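Notebook > Tools & Pipelines > Build and Release

Sunday, by Nisha Bhatt

Third look at the Virnent trial. Their rep says the dashboard cut failed builds for Sison "almost to zero." No baseline given, so I ran our own.

Replayed 300 old commits through it with the default rules. It flagged 37. Santosh Chaturvedi and I went through those by hand and agreed on 13 as real breakages. The rest were flaky tests or warnings dressed up as errors. Our plain script catches 11 of the same 13, and it's free.

Setup took about 5 hours, most of it on tokens. The docs still describe the old login page — Santosh found the right one by guessing.

Not convinced. I'd want to see it on the Iltasell branch, where merges are messy, before we talk money. Santosh thinks the grouping view is worth something. Maybe, for a bigger team.

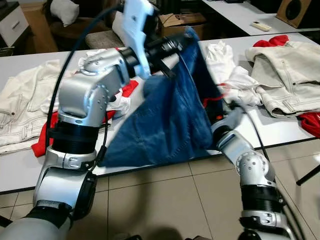 Jeans held up over the long white table, gripper at one end.

To do: rerun with retries off, ask Virnent what counts as a "failed build."

Filed under: CI, vendor trials, open questions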